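Re: Bin picking at home, worth the bother?

drukenar wrote:
Six weekends in now. Got the second-hand KUKA talking to the PC, gripper's on, and it'll go down into the grey bin and come back up without me holding my breath. Next step is getting it to choose what to grab by itself. Has anyone here done that on a shed budget?

swanson_417 wrote:
Define "done". I've read three threads like this and every one stops right after the bloke says the vision part is next. What's your success rate over 200 tries? If you haven't done 200 tries you've got a party trick, mate.

drukenar wrote:
Fair enough, haven't got near 200. I'm jogging it from the pendant for most of it.

ziditz wrote:
Bit harsh, Swanson. He's getting a proper arm going at home, most of us are still mucking about with hobby servos.

swanson_417 wrote:
Not having a go at the arm. I'm having a go at the idea that you tip in a heap of odds and ends and software sorts it out. Foam squashes, fluffy stuff catches on the fingers, flat things sit hard against the wall where you can't get a finger behind them. Start with one shape. Get bored with it. Then add another.

Niall Nisbet wrote:
Disagree on one shape. I did that with blocks and learned nothing, had to redo the lot when I changed objects. Mixed from day one, but keep the number down. I'd worry more about the cables. Mine snagged on the bin rim in May and pulled a connector straight out - two weekends gone.

jirkumar wrote:
+1 on the cables. Also clamp the bin and mark out your tabletop with tape, or your positions will wander and you'll blame the camera.

swanson_417 wrote:
Tape won't fix a bad grasp planner. Still reckon he'll be on the pendant at Christmas.

drukenar wrote:
Bin's clamped at the far corners, tape's down on the left. Going mixed, sorry Swanson. I'll run the 200 and post the misses as well, give me till the end of the month.

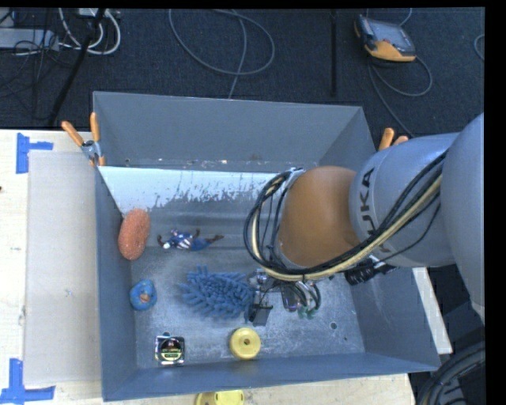

First goes will be at quarter speed with my hand on the stop. If the fluffy one beats me I'll say so in here.

Contact us | Copyright 2023 | Back to top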